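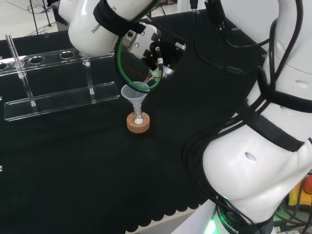 Griltside is seeking participants for a study of how robot arms learn to handle powders and laboratory glassware from human demonstration. The study forms part of the Pultbridge project and is led by Amarachi Adebisi. Participants will guide an arm through a set of short transfer tasks, and their movements will be used to train a control policy. In the main task, a small glass vial is held in the gripper and tilted over a funnel set in a round-bottom flask, with the flask supported by a cork ring. No experience with robots is required. Applicants must be 18 or older and able to work at a bench for the length of a session.

Each participant attends 2 sessions of 100 minutes. The first covers safety training and practice. The second is recorded and is followed by a short questionnaire on workload and comfort. The study aims to collect 700 demonstrations in total, and the results will be compared with those of Sang, the group's earlier method, which was trained on scripted motions only.
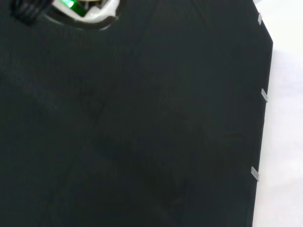

Will participants handle hazardous chemicals? All tasks use table salt or plain water, and safety glasses are provided.

Payment of $135 is made after the second session. Participants may withdraw at any time without giving a reason, and those who withdraw after the first session will receive half of the full amount. Recordings are stored under a participant number and are not shared outside the project.
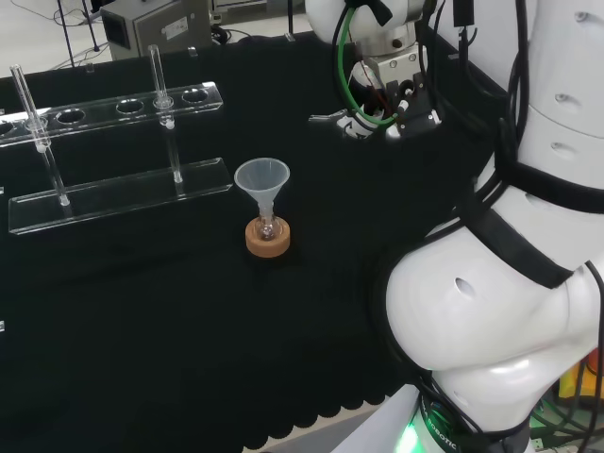 Oisín Egan, after completing the pilot sessions, wrote that the pouring motion took longer to learn than he had expected and that the practice period should not be shortened. The practice period has been kept at its original length.

To apply, send a short statement of interest and your available hours to the Griltside study office. Applications close at 5 p.m. on the last working day of March. Selected applicants will receive a consent form and directions to the laboratory before their first session.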